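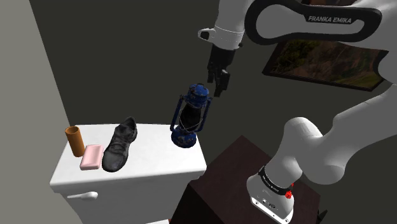 ## Notebook, pensions and benefits desk, April 5, 2023

Continued from the page about deferred state pension. Today only the workplace scheme, the Iltex transfer.

Started with the letters. Shobha Joseph sent over the second bundle, and I have read all of them one time, quickly, and the older ones again with a pencil. The problem is the same as before. When Iltex moved its staff from the old scheme to Pace, the members who were working part-time got their contributions calculated on the full-time salary for the first months, and then somebody corrected it backwards without writing to them. So people see a deduction in September and they do not know what it is for.

There are 28 members in the bundle. For 13 of them I can follow the correction from payslip to statement and the sum is right. For the others either the payslip is missing or the statement has only the yearly total.

### What I tried

1. Took the yearly total and divided it by the months worked. It works only if the hours did not change in the year. For Ornella Guerra (she gave permission to use her papers as our test case) the hours changed twice, so the result is useless.
2. Took the tax relief line and worked back from there. Better. Her difference came out as £300, and her own figure, which she had made at her kitchen table, was the same. I had not seen her figure before I did mine.
3. Tried the same on a member who pays by salary sacrifice. No tax relief line, of course. I should have thought of this before I spent the morning on it.

Thomas Galli thinks that for the salary sacrifice people we can use the National Insurance column in its place. I am not sure. It depends if the employer passed on its own saving or kept it, and the Iltex booklet says two different things about this on two different pages. I have marked both pages with a yellow paper.

### Phone call with the administrator at Stirkcombe

Waited long, then spoke with a polite man who could see the accounts but not the correction notes. He says the notes are kept by the payroll side. Payroll told Mirko last week that the notes are kept by the administrator. I asked for this in writing. He promised an answer in 10 working days and gave me a reference, which is written inside the cover of the blue folder.

He also said one thing that is new for me: a member who left during the transfer may have two small pots and not one. Nothing in the letters mentions this. Shobha, please look if any of your leavers received two welcome packs.

### Open points

- Annunziata Lo Presti asks if the complaint must go first to the trustees or directly to the provider. My reading of the booklet is trustees first. Please, someone check me, the sentence is long and my English is tired.
- Mirko Bianchini has the Wadirgate payslips, which use the same payroll software. Could be useful for comparing the columns, but different scheme, so do not mix the folders.
- The spreadsheet still rounds to the whole pound in column F. I changed it to pence, then the totals below broke, so I put it back. Thomas to look.
- Write to Ornella with the result. Simple words, one page, and no promise that she will get the money back.

Did not reach the question of interest on the late contributions. Next time start with that, and with the two pages with yellow paper.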